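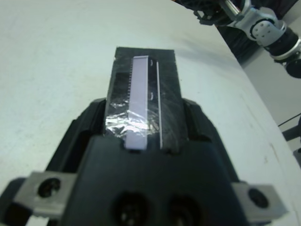 Seit März lag der Karton von Flovach bei mir im Regal, und gestern habe ich endlich angefangen, die schwarzen Schachteln zu sortieren. Alles kam auf den großen weißen Tisch, der ein paar Flecken hat, aber viel Platz bietet.

Angefangen habe ich mit den Schachteln, die noch Folie hatten. Zwei davon sind von Cassim und waren ein Geschenk.

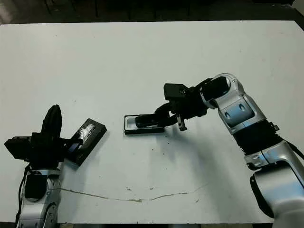 Bei den bedruckten lohnt es sich, den Text zu lesen, bevor man sie wegwirft. Ich hatte den Zettel mit der Bestellnummer 906 schon im Altpapier und musste ihn wieder herausholen.

Nach gut einer Stunde blieben drei Teile übrig, bei denen ich unsicher war.

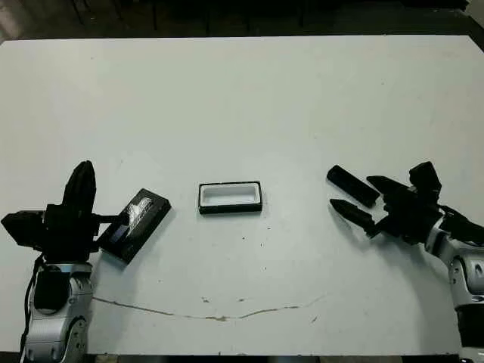
Drei dunkle Teile auf dem Tisch, in der Mitte der kleine offene Behälter.

Den kleinen behalte ich für Büroklammern. Für den Rest habe ich bei Granon nach passenden Einsätzen gesucht, aber 2 cm fehlen immer irgendwo.
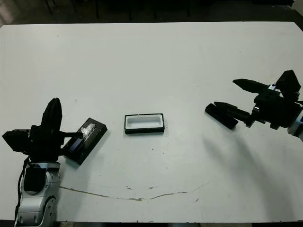 Der Kleine ist innen weiß, der Rand schwarz.

Die leeren Kartons bringe ich nächste Woche nach Reden zum Wertstoffhof.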